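The Elcombe Lectern Stand, One Semester In
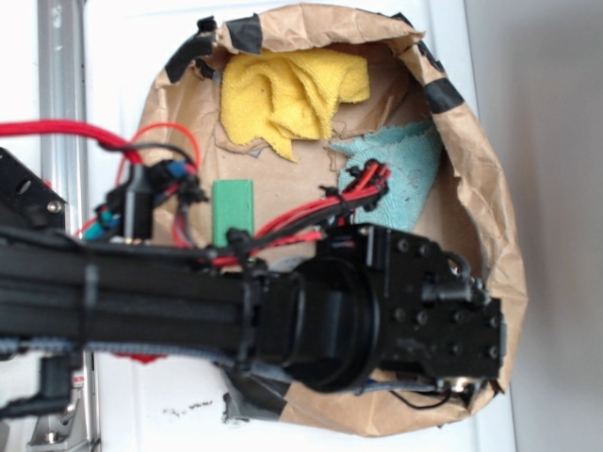 I teach the second-year preaching course at a small seminary, and I have wanted a decent portable lectern for as long as I've had the job. Our chapel has a pulpit, a great oak thing donated by the class of somebody's grandfather, and it's lovely, but my students don't graduate into rooms with oak pulpits. They graduate into school cafeterias, nursing home day rooms and the back half of a rented storefront. They preach off music stands. The music stands sink. I have watched a very good sermon on Jonah go down with the stand, an inch at a time, until the poor man was reading his last page from somewhere near his belt.

So when the dean's office told me in February that there was a little money left for classroom equipment, I put in for an Elcombe. I've now used it for a full teaching term, a summer intensive and three funerals, and I love it. Let me tell you why, and also where it annoys me.

What it is

The Elcombe is a folding stand with a wide slanted top, a single center post and a flat base. It folds down to something like a large art portfolio and has a shoulder strap. The top is big enough for an open study Bible with a manuscript next to it, and if you preach you'll know how rare that is! Most portable stands give you room for one or the other, and you end up with the Bible balanced on top of your notes, hiding the paragraph you need.

There's a raised lip along the bottom edge, high enough to hold a hymnal and low enough that you can slide pages over it. I'm a page slider. If you're a page turner you may not care, but the sliders among us have suffered for years with lips that snag the paper.

The height

This is the part I was most worried about. In one section this spring I had a former college volleyball player and a woman who comes up to my shoulder, preaching back to back. With the old stand we lost several minutes between sermons to a fight with a wing nut. The Elcombe has a lever under the top, on the right-hand side. You squeeze, you move it, you let go. It stays put. It has stayed put under a pulpit Bible, under a leaning student (we had words about the leaning) and under my own elbows on a long Thursday afternoon.

My left-handed students would like the lever on the other side, and I think they have a point. One of them got used to it in a week or so and one never did.

Noise

I wasn't expecting to have feelings about noise, but I do. A stand in a quiet room ought to be quiet. The top of the Elcombe has a thin layer of something soft glued over it, and when you set down a pen or a pair of glasses you hear almost nothing. If you wear a clip microphone, or if somebody is recording you for class, you'll appreciate this more than you can imagine. On the recordings from the old stand every sermon has a sort of percussion part, all taps and rattles. I played two of them side by side for my students and they laughed out loud.

The post does creak a little if you raise it all the way. Stop a finger's width short and the creak goes away.

Carrying it

I am not a strong person, and I got it from my car to the far end of the Bilbridge campus in one go, with a book bag on the other shoulder. It's awkward in a revolving door. It's fine on a bus. The strap is better than it needs to be, wide and a bit stretchy, and the buckle hasn't slipped.

For the funerals it was a real gift. Two were at gravesides and one was in a family's living room, where anything bigger would have felt like an intrusion. On grass the flat base does surprisingly well. On a slope you want to turn it so that the wider side faces downhill, and I'd suggest trying that before the family arrives. Wind is another matter. The top is broad, and on a blowy day it wants to turn on its post like a weather vane. I kept a hand on it the whole time and was glad to do so, but I wouldn't leave it standing alone outdoors.

Compared with the Rudd

A few readers of my last post asked about the Rudd, which plenty of churches already own. We have one too, in the fellowship hall, and it's a good solid piece of equipment. It's heavier and steadier, and it looks more like furniture. If your lectern is going to live in one room and move to the closet on potluck nights, get the Rudd and be happy. The finish is nicer. The little shelf underneath is very handy for a glass of water, and the Elcombe has no shelf at all, a lack I noticed on the first day and have gone on noticing.

But the Rudd takes two people to get up our stairs. A preaching class moves all the time. We do a session in the chapel, one in the library basement, one out on the lawn when the weather's kind, and I want my students to learn that the sermon has to carry its own weight in every one of those rooms. The Elcombe goes where we go.

My colleague Oluf Frandsen, who teaches liturgy across the hall and has stronger opinions about furniture than I do, thinks the Elcombe looks like something from an airport. He isn't wrong. He borrowed it for a vespers service in August all the same, put a plain green cloth over it, and it looked very handsome. He's asked for it again for Advent.

The light

You can buy a clip-on reading light made to fit the top, sold under the Dositz name. I bought one out of my own pocket. It's bright, it bends where you want it, and it throws a warm light that doesn't turn the preacher's face blue. The battery has always lasted through an evening service with time to spare. The clip is stiff, and I've pinched myself on it more than once. Get the light if you ever do candlelight services or Tenebrae. Otherwise you can skip it.

What my students say

I asked both sections for comments at the end of term, and here are a few, shared with permission and without names.

"I stopped thinking about it, so I think it's good."

"Please can we have a place for water."

"First time I've had my whole manuscript where I could see it. I looked up more."

I'd stand behind that last one with everything I have. Looking up is half of what I try to teach. I can talk about eye contact until the bell rings, and I do, but a student who's afraid of losing her pages is going to watch her pages. Give her room to lay them out and her head comes up. I saw it happen in the first week, with a very nervous preacher and a very difficult text from Ezekiel, and I wrote "the stand!!" in the margin of my evaluation sheet.

Small complaints

The rubber feet pick up dust and then lose their grip on a polished floor. Wipe them with a damp cloth and they're fine again.

The instruction sheet is a single page of drawings, and the drawing for the base is upside down. I put mine together backward, took it apart, and put it together backward again. Once you've got it right you never have to do it again, as the base stays attached when you fold it.

It comes in black and in a grayish tan. The black shows chalk. We have the black.

I'd also love a slightly deeper lip for people who preach from a tablet. A thin tablet sits well, but one in a thick case rides up and looks ready to jump.

Would I buy it again?

Yes, and I've already asked for a second one so that the sections don't have to trade. If you're a supply preacher or a chaplain, or you've planted a church in a room you have to set up and tear down each week, I think you'd get an enormous amount of use out of this stand. If you have a permanent spot and a strong deacon, look at the Rudd first.

Students who want to practice on ours before the fall preaching practicum can sign it out from my office. We start on Thu 7 September, and the chapel is open for rehearsal all that afternoon. Bring your own water, and put it on the floor.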